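How many different rooms do I need for two-hand pick and place?

I'm gathering examples with a pair of hand-held grippers and I've got 547 takes, nearly all of them at one desk. The policy does great there and falls apart anywhere else. Should I keep going at the desk or start over someplace new? I was going to stop at 600.

Clorngate

Don't start over, just move! I was stuck at the same point last May, and what helped was getting onto soft, busy surfaces, like a bed with a patterned sheet and a bunch of small stuff lying around. One mandarin in each gripper is a nice easy pair to begin with.

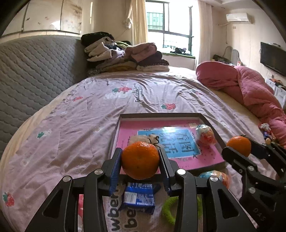

Velimir Milošević
February 4, 2018

I'd keep the glass in there too. The glare on that shadow box is just the kind of thing your desk takes don't have, and a round fruit held over it is good practice for the model (mine used to go chasing reflections all over the place). Do 80 takes in one room, then move on to the next. I did 6 rooms before I saw any real change. Oh, and swap which hand goes first, or it'll learn that the left one always leads.

Seol

more rooms = better. also check your finger pads, mine wore smooth and I had to throw out a whole afternoon

Paltau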